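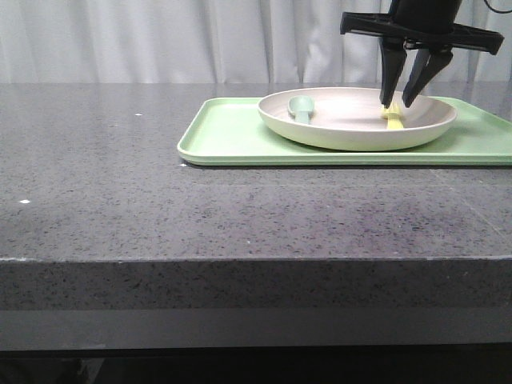
Crumbs on a dark stone counter are easy to miss in the evening and very easy to see the next morning. When we moved to the flat in Flurdale I wiped everything twice a day and still found bits. Then I began to keep the plates on a tray, and the wiping became shorter. A light green tray with low rounded rims, like the one under my cream plate, is enough for breakfast and for cutting a cake. Some small white specks will still land on the gray, and for these I use a dry cloth first. If you begin with a wet one, you only push them to another place.

Washing a speckled counter

Put 7 drops of dish soap in a bowl of warm water. Wring the cloth well. Go from the back edge to the front, then down over the front face, where drips like to dry and stay. Rinse with clean water and dry with a towel. Do not use vinegar or lemon if you are not sure what stone you have. I made this mistake in January on a small shelf from Lorum and the dull spot is still there.

Seams

A seam collects flour and sugar. An old soft toothbrush is good for it, moved along the line and never across. Leave the soapy water on it for 30 seconds, no more, and wipe.

Trays

Wash also the bottom side of the tray. It catches grit, and when you slide the tray the grit can scratch. Lift it, please. A tray with rims can look clean and be sticky in the corners, so let it stand in the sink a few minutes before you rub.

Curtains near the work surface

If you have a pale curtain behind the counter, shake it before you clean the counter and not after. I do this on Saturdays. Ours goes in the machine every second month, on the gentle program, and I hang it back while it is a little damp so the folds fall by themselves.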